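March 24, 2021

Washing and ironing thread, by request. A few of you asked how I look after old table linen after I posted the haul from the Petell estate sale. I'll put it all in one place so I can link to it.

---

I'm not a textile conservator. I've sold secondhand tablecloths and napkins for 14 years, first from a stall and now online as Starnen. Everything in this thread applies to linen you plan to eat on. If you have a museum piece, call a museum.

---

First thing I do with any old cloth is hold it up to a window. Thin spots show right away. They're usually along the fold lines, where it sat in a drawer for decades.

If the folds are worn, no machine. Bathtub only.

---

Then I smell it. Musty is fine and washes out. Mothball takes two or three washes and a few days on the line. Cigarette smoke in wool I've given up on. In linen and cotton it mostly goes.

---

Soak before you wash. Plain cool water, overnight, nothing in it. The water will be brown in the morning. Drain and do it again until it's pale tea or lighter.

People skip this and go straight to the stain remover. Half of what looks like a stain is old starch and dust.

---

Lift wet linen out on a towel or in a colander. Don't grab it by one corner. A big damask cloth is very heavy wet and it will rip under its own weight. I've torn two this way, both in my first year.

---

Yellowing: oxygen bleach, the powder kind, in water as hot as the cloth can take. Dissolve it completely before the cloth goes in. Leave it for hours. I've left a cloth 24 hours and it came out fine.

White and cream only. Check colored embroidery with a damp cotton swab first. Red thread is the worst for running.

---

Chlorine bleach: I don't use it. It weakens the fiber and on some old cottons it turns the yellow darker. It also eats silk, and some embroidery thread is silk.

---

Rust spots (small, orange, often near where a pin was): lemon juice and salt, lay it in the sun, rinse well. Repeat. Store-bought rust remover also works but read the label and wear gloves.

Don't put oxygen bleach on rust. It can leave a hole.

---

Red wine, if it's new: blot, cold water, then wash as usual. If it's from 1960, see oxygen bleach, and lower your expectations.

---

Candle wax: freeze it, chip off what you can with a butter knife, then iron the rest between brown paper. Change the paper often. If the candle was colored, there will be a dye mark left after the wax is gone. Treat that separately with a little rubbing alcohol.

---

Gravy and butter: dish soap, rubbed in dry, before any water touches it. Leave it an hour. This is the one I get asked about most in December and the one where people have usually already put it through the dryer.

---

Speaking of which, no dryer. Line or rack. Linen comes out of a dryer with creases set in so hard that you'll spend the whole evening on them.

The exception is waffle weave and terry. Low heat for a few minutes fluffs them back up, then hang them to finish.

---

Waffle weave will shrink, by the way. Buy it bigger than you need. If a seller says it's preshrunk, buy it bigger anyway. It shrinks more in length than in width in my experience, and it relaxes a bit once it's been on the table for a day.

---

Ironing. Linen should be damp. I mean properly damp, as if you'd forgotten it on the line and it got dewy. If it has dried out, sprinkle it, roll it up in a plastic bag and put it in the fridge until you're ready.

---

My friend Boglárka Szűcs irons hers on the dining table over a folded blanket instead of a board. I tried it for a long banquet cloth and I've done it that way since. You aren't fighting gravity. Put something under the blanket if your table has a finish you like.

---

Embroidery goes face down on a thick towel. Iron from the back. The stitching stays raised.

Don't iron waffle weave at all. You'll flatten it. Shake it out hard and smooth it with your hands.

---

Starch: only if it's getting used that week. Starched linen in storage yellows faster, cracks at the folds and attracts silverfish. Wash it out before you put anything away.

---

Storage. Roll it if you can. I save the tubes from wrapping paper and cover them in acid-free tissue. If you have to fold, refold along different lines a couple of times a year.

No plastic bins with tight lids. No bare wood either. A cotton pillowcase works well.

---

Mending. Darn a small hole before the first wash, however ugly the darn is. Holes grow in the water. You can redo it neatly later. Annick Gaillard taught me to pull matching thread from the inside of the hem, and it's a much better match than anything you can buy.

---

Tablecloth sizing, since three of you asked in replies: measure the table, add the drop you want on both sides. Ten inches of drop is comfortable for everyday. More than that ends up in people's laps.

For placemats, put a chair and a full dinner plate in position before you decide on a size. Many vintage sets were made for smaller plates.

---

Can you put placemats on top of a tablecloth? Yes. Some people are stern about it. I do it all the time. It saves the cloth, and a placemat is a lot easier to wash than nine feet of linen. Pick a flat weave if the cloth underneath has texture, or glasses will wobble.

---

Color: I like tan, oatmeal or flax over cream. Pure white over cream makes the cream look dirty. Gray over cream depends on the light in your room, so try it in the evening too.

---

Keir MacKinnon asked what I'd buy if I were starting with nothing. One plain cloth you won't be nervous about, a stack of big cotton napkins, and placemats in a fabric you can wash hot. Leave the monogrammed damask until you know you like ironing.

---

Last one. Test everything I've said on a corner first. Cloths differ, water differs. Mine is very hard and I use more soap than you may need to.

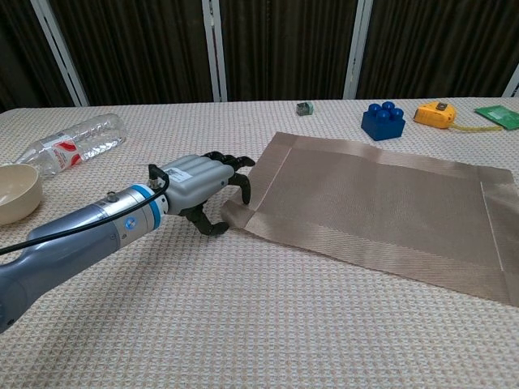
And if the corner comes out badly, stop there and rinse it in cool water. You can always live with a stain. Replies are open for stain questions, and it helps if you tell me what you've already tried on it.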